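Kaltaline (software)

Kaltaline is a software library for grasp control of soft and deformable objects with two-finger robot grippers. It combines a force-limited closing routine with a visual model that estimates how far an object has changed shape while it is held. The library was started by Amanuel Tesfamariam as a branch of the motion planner Skuketti and later became a separate project. The current stable release is dated 25 February 2024.

Background

Grasp planners built for rigid parts assume that the contact points chosen before closing remain valid after it. With foam, cloth and rubber this assumption fails. The surface moves as the fingers close, and a pose computed from the undeformed shape may be wrong by the time the arm lifts. Skuketti handled such objects by closing to a fixed width taken from a lookup table, a method that needed one entry per object and did not account for variation in stiffness.

Operation

Kaltaline runs as 2 processes. The controller closes the gripper at constant speed until motor current passes a contact threshold, then switches to a force target. The estimator reads images from a wrist camera and fits a coarse surface mesh to the visible part of the object. The mesh is limited to 466 vertices by default – the limit can be raised at the cost of update rate.

Folds are treated as a separate case. When a layered object is pinched, the outer layer may turn inward along a line and press against itself, so that two parts of the same face come into contact. The estimator marks such a line as a crease and stops tracking the surface inside it. Depth values in the crease are discarded, and the held pose is computed from the lobes on either side.
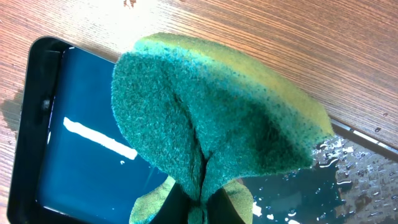 Reflections and wet surfaces

Standing water and droplets are a known source of error. Bright reflections saturate the image and can be fitted as part of the object if they lie close to its outline. A mask added in version 3 rejects saturated regions that do not move with the gripper. The mask does not cover droplets on dark surfaces, which the manual lists as an open problem.

Testing and related software

The regression suite contains 1,037 recorded grasps, stored in the Cavex log format with joint states, motor current and camera images. A grasp is counted as passed when the estimated pose stays within tolerance for the whole lift.

Alipour, a separate package, uses the same log format but plans regrasps between two arms. It can read Kaltaline crease marks and avoids placing the second gripper across them.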